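Subject: Re: [smallholders] Bond fund or savings account?

Hi all,

On 26 pages of small print, someone on the list wrote:

> Has anyone looked at the new Pinora bond fund? My savings account
> at Kevico just dropped its rate again and I'm tempted to move the lot.
> Is the yield they quote what I'd get in hand?

Short answer, no, it's before fees! I went through the same thing in spring (same letter from Kevico, same grumbling at the kitchen table) and ended up moving $1,320, just to see how it behaved. The quoted yield looked great, then the price of the fund slipped when rates ticked up and I was down $34 by the end of the second month. I've made 15 of that back so far, so I'm not crying over it, but a savings account never did that to me.
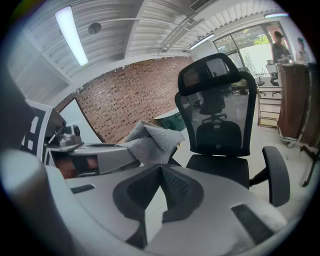 HONANCE, 27 Aug 2025

Picking this up again after supper. I called Pinora and asked how long the bonds in the fund run, and the average is 8 years. That's longer than I'd guessed, and it explains why the price jumps whenever anybody mentions rates. If you need the money next year I'd leave it where it is, or try Polák, whose one-year deposit still looks decent to me (check the penalty for early withdrawal, it's on the back of the form).

I'm keeping mine in until the next rate decision in September and then I'll see. Does anyone know if Kevico will match a better rate if you ask?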